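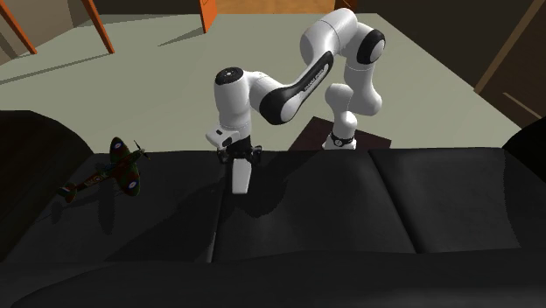
Simulated sofa cell, arm over the middle cushion, fingers closed. Model airplane on the left cushion.

Kodell Users Board > Cell Setup and Maintenance > Pedestal height behind the sofa

jmagbanua
18 May 2019
I am responsible for the sofa cell in our simulation at the Clarnville site. The arm stands on a square pedestal behind the sofa and must reach over the back to the seat. At the present height of 900 mm, the elbow comes close to its limit whenever the target is near the front edge of the left cushion. I propose to lower the pedestal by 15 mm and would welcome comments before the change is made.
Jericho Magbanua

gatchalian_cells
I would advise against lowering it. The forearm must clear the sofa back on every return move, and our own cell lost that clearance after a smaller change. Please consider moving the pedestal to the left instead. It stands right of center at present, and the airplane is on the other side.

trim_and_level
I do not agree with the previous reply. Moving the base means that every stored position has to be checked again. A change in height alone can be entered as one offset. Has the tool length been confirmed? A wrong value there would produce the same complaint.

jmagbanua
The tool length was last entered in November, before the present fingers were fitted to the model. The new fingers are 9 mm longer. The value has now been corrected - the elbow limit is still reached, though less often.

Briltance_support
Please also review the contact setting for the cushions. If the leather is treated as rigid, the planner may reject low approaches and choose a poor elbow position. We suggest 20 trial approaches with the fingers closed before either move is accepted.

gatchalian_cells
The trials are a sound idea. My objection to the lower pedestal stands.

jmagbanua
Thank you. The height will remain unchanged until the trials are complete. I will post the joint logs in this thread.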